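Folding, bench 2, continued from the last page. The question on top of the page is still the same: would I let the machine do my laundry at home? I put the three camera views first, so that colleagues can look before they read my opinion.

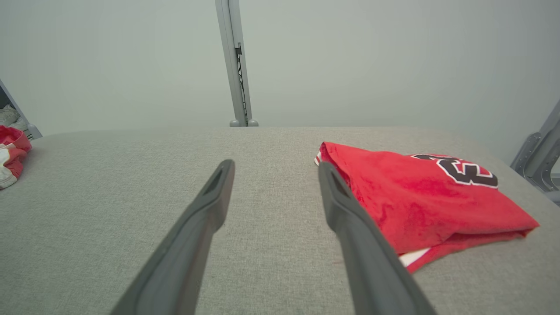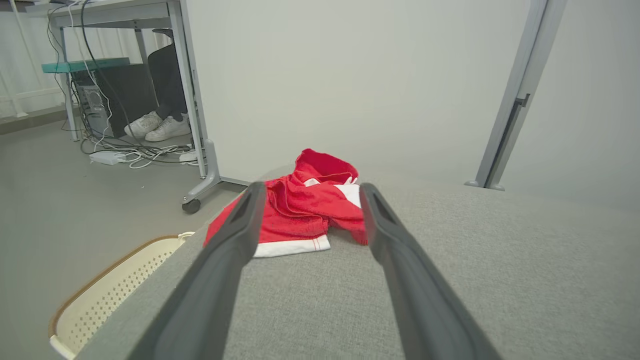
Red cloth on the gray top in all three. The next one is the folded briefs with the white waistband.
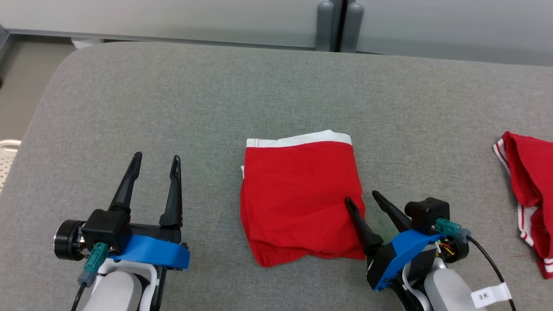
**Tekelwood, 6/15/22**

Today only small red pieces with white trim. The code in the Plilter log is 458.

A flat rectangle is a fair result for me. The waistband gives a straight edge, and a person also begins from there. I would put such a piece in my drawer without folding it again. The lower corner is a little bunched, I don't mind.

The heap is a different problem. In a heap of terry or jersey the planner must guess which edge is the outer one, and white trim on red helps only when it is on top. My own hands search for the corner by feeling. Our fingers have no feeling, so everything must come from the cameras – for this I have no good answer yet.

Limits I keep for now in the Zuden script:

- 300 seconds for one piece, then stop
- 8 regrasps, then stop
- closing speed at 80 percent

Kongkaew asked if the folding can be sold as a finished function in August. I wrote back that I would say yes for briefs and small towels, one at a time, with a person near. For a full mixed basket I would say no.

To do: check the fingertip wear, repeat with dark cloth, ask for a softer tip.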